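Search this site Search

Can a machine tidy your desk yet?

By Saodah Wuisan

Several readers wrote to me after the March issue, and most of them asked the same thing. They have seen the films of robots folding shirts, and they want to know when they can have one at home. My answer is still the same: you will wait. But I would like to explain which part is slow, as it is perhaps not the part you expect.

Take a small chore, such as putting pens back in their box. A child of 3 can do it, badly but without help. For two robot arms it is a full day's work for the people who program them. A pen is thin, it rolls, and when it lies flat on the wood there is very little to hold.

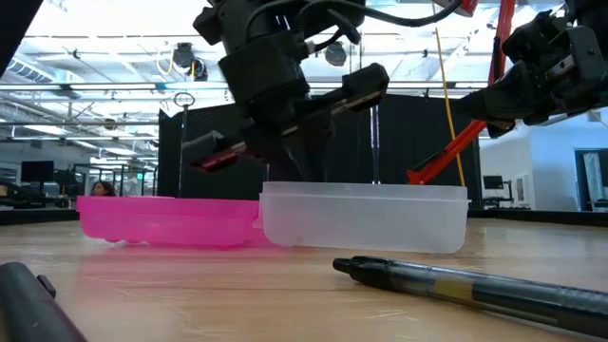 Two arms, two containers and a pen on the table.

Clear plastic is a second trouble. We know where the wall of a box is, even when we almost can't see it, but a camera may look through it and judge the distance wrongly. Then the gripper comes down on the rim. Sekar Chin, who worked on packing lines at Sopacua before she joined us at Govcombe, told me that her old team put coloured tape on every clear box for this reason. It was ugly and it helped a lot.

At Hetby, the factory shop I visited in March, they sort hand tools with one arm only. They tried 652 picks in a week and 51 of them needed a person to come and help. For a shop floor this is acceptable – somebody is always walking past. In a kitchen I think it would make you angry before lunch.
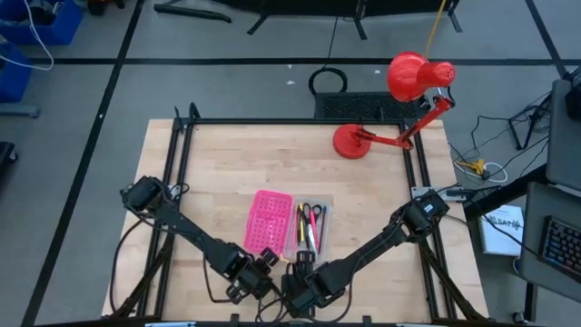

Scissors are a good test, if you want to ask a seller a difficult question. They must be taken by the right part, they must stay closed, and they should go into the box the same way as the markers, or the next thing will not fit. Ask also what happens when the box is moved a little to the side. The firm Rirkunero sent us a brochure with very nice drawings, but on this point it says nothing, so I have written to them and I am waiting.

If you have a machine at work that puts small things away, please write and tell me how often you must help it. I will print the replies in the next issue, also the bad ones.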